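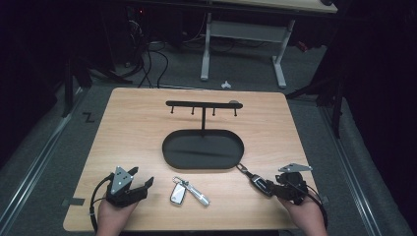 Ylva Haugen thinks we're being far too kind to the model, and that if every set of keys starts from the same comfortable spot in front of the holder, we'll end up with something that can hang keys in one place on one table and nowhere else. She said so over the phone while I was still taking my coat off, and I've been chewing on it all day.

29 January 2020, key hanging, second sitting

So, with that in my ear, I changed the plan a bit. The task is the same as on the sheet: pick up a set by its ring or fob with one hand-held gripper, steady it with the other if it wants steadying, and get it onto a hook of the black metal holder. What I let go of was the idea of a home position. After each take I shuffled the keys about before starting again, sometimes nearer the left hand, sometimes nearer the right, sometimes with the key and its fob lying in a way I wouldn't have chosen myself. The holder stayed near the middle of the table for the whole sitting. I'd like to move that too, but one thing at a time!

Got through 100 takes before supper and threw out 19 when I went back over them. Most of the rejects were my own fault (hesitating above the crossbar, mainly, or letting go a touch early and then chasing the ring along the tabletop). I kept a handful of slow ones where the first try missed the hook and the second one caught, as Edvin Moen has been asking for recoveries since the Sinby set and I think he's right to want them. They're tagged "second try" so he can pull them out easily. Please don't re-tag them as failures, whoever does the next pass.

The grip on the fobs is what I keep coming back to. A fob is smooth and fat, and the natural thing is to grab it square across the body, but then the ring ends up wherever it pleases and you're fishing for the hook with a chain that swings. Taking it by the ring is fussier at the start and much calmer at the end. I did some of each on purpose and wrote down which was which, and I'd love to know if the policy picks a favourite.

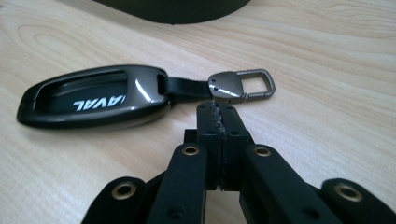

602 words - 4 min read

The fob cover with the strap and clasp is a different animal altogether. It's stiff at both ends and bendy in the middle, so where you close the fingers matters a good deal more than it does with a bare key. I spent a long while at the joint between the leather and the metal plate, coming in from one side and then the other. Close on the leather and the clasp can droop. Close on the plate and you've got proper control of the loop, provided you don't clip the wood on your way down. I'd suggest we call these two grips "strap" and "plate" in the notes so we stop writing a paragraph each time.

The pads are looking ragged along the seam between the fingers. They still hold, but I'd like fresh ones on before the next sitting, and I'd like us to write the change into the log so that a shift in the numbers doesn't send somebody hunting through the code for a week - we've done that once, with the Backlund drawers, and I'm still a little sore over it.

For tomorrow, if Amedeo Barbieri is in: same table, same tape marks, but shift the holder a hand's width each way between blocks and leave the keys to fall where they fall. Go gently for the first few, it takes a while to get your eye in. I've left my notes on the strap grip in the folder under Muvis, with apologies for the handwriting.

Still to sort out: whether dropping a set into the tray counts as a finish. Jade Kowalchuk says yes, I say only if we ask for it in the task text. Ylva will have a view.

Recent entries
Sinby set: which recoveries we kept
Backlund drawers, third look at the timing
Muvis folder names, please read
Pad wear and how we log it
Ullstead visit, things to pack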